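Zurnitz Clear Funnel Stand

Item no. 368
Sold by Stutbridge Lab Supply

A see-through acrylic stand for filling small vessels with powder or liquid. The shelf is held by a side screw and slides up or down the rod, so the stem can be set right over the neck of the vessel. Loosen the screw, move the shelf, tighten by hand. Wipe with a damp cloth and mild soap. Do not use acetone.
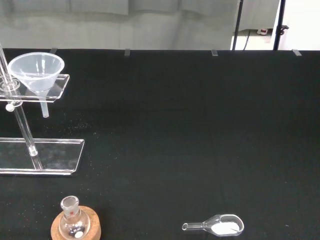 Funnel stand on black cloth, white tightening knob at the side of the shelf.

Fine powder shows up well on a dark cover, and clips at the table edge keep the cloth from sliding. The funnel lifts out for washing.

Round-bottom flasks need a support of their own. We stock cork rings from Brornard in three sizes – the smallest is item no. 106. Glass weighing funnels are sold singly, item no. 566. Flasks are not included with the stand.
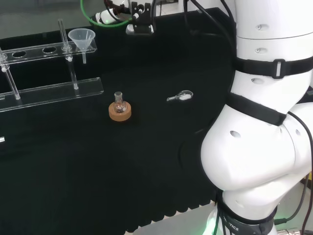
Thenmozhi Subramaniam: We use two of these for salt and sugar samples. The screw has held well since June, but the rod scratches if you drag the shelf without loosening it all the way. I would buy the cork ring at the same time.

In the box: base plate, rod, shelf with screw, plastic funnel. Spare screws come in bags of ten.

Orders over $400 ship free. Returns accepted within 30 days if unused.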